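Rent Control and the Shrinking Choice of Tenants
2023-08-02

The municipal council of Vundport adopted its rent ordinance last October with the stated purpose of protecting families of modest means. The ordinance fixed rents on 3472 apartments at their existing level and allowed no adjustment for repairs, taxes or insurance. Its sponsors regarded the matter as settled. It was the beginning of a longer series of interventions.

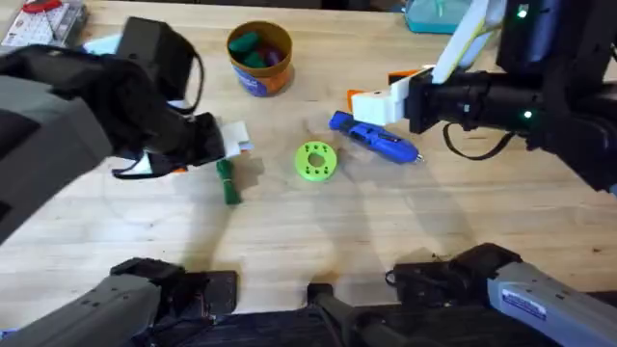 Owners in the Tremura district responded as owners everywhere respond when costs rise and revenue may not. Maintenance was postponed, and more than 600 units were withdrawn from the rental market. The council then required owners to seek a permit before leaving an apartment vacant. When permits were contested, it established an office to hear the disputes – and staffed it with 41 inspectors paid from a new levy on the same buildings. 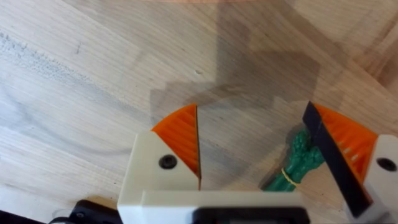 A price conveys information that no inspector can collect. It tells the builder in Dogar whether another story is worth adding, and it tells the tenant with an unused bedroom what that bedroom costs others. Even a plain tabletop of pale wood, its strips joined side by side and a gray smudge rubbed into the grain, has a value that depends on what buyers will give up to have it. An official who sets that value by decree must guess, and an apartment is a far more complicated good than a table.

Fiona Matheson has argued in Prelurberg that controls should be kept for 3 years while supply recovers. The proposal mistakes the cause for the remedy. Supply will not recover while the return on new housing remains subject to the next vote of the council. The ordinance should be repealed in full, and the levy with it.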